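4. Setting up alerts for a member or committee

Joltum checks the registers of interests overnight and stores each new entry against the member's record. Alerts tell you when an entry has been added, changed or withdrawn.

Before you start, make sure your account has the Editor role. Readers can view alerts but cannot create them.

1. Sign in and open Watchlists from the left-hand menu.

2. Select New watchlist and give it a name of up to 33 characters. The name appears in the subject line of every email.

3. Type a surname, constituency or committee in the search box. Tick each result you want to follow. A watchlist can hold up to 242 members — if you need more, create a second list.

4. Under Categories, choose the types of entry to include. Employment, gifts, visits and shareholdings are ticked by default. Donations are listed separately and must be ticked by hand.

Note: Category names differ between the Commons and Lords registers. Joltum matches them where it can and marks the rest Unsorted.

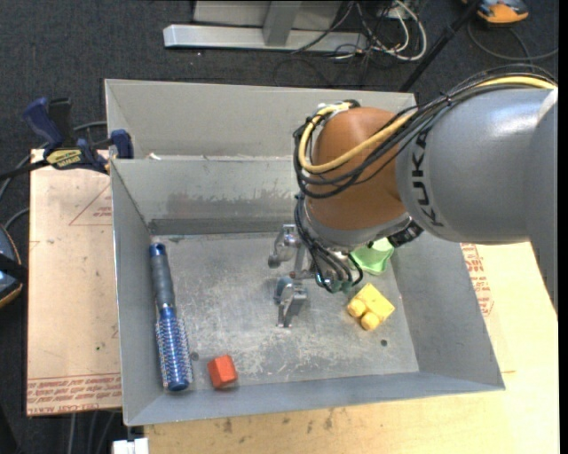

5. Set the frequency to Daily or Weekly. Daily emails go out at 7.30 am. Weekly emails also include any late corrections.

6. Enter the addresses that should receive the alert, one per line, and press Save.

7. Select Send test. If no message arrives within 26 minutes, check the junk folder and then see section 9, Mail problems.

Caution: Deleting a watchlist also deletes its alert history. Export the history first if you have quoted from it in published work.

4.1 Importing an older list

Lists made in Veloso can be imported as CSV files. Go to Watchlists, then Import, and pick the file. Rows without a member reference are skipped and shown in a report at the end. Files over 508 rows must be split.

Members who have left the House are imported as Closed. You can still read their entries, but no alerts are sent for them.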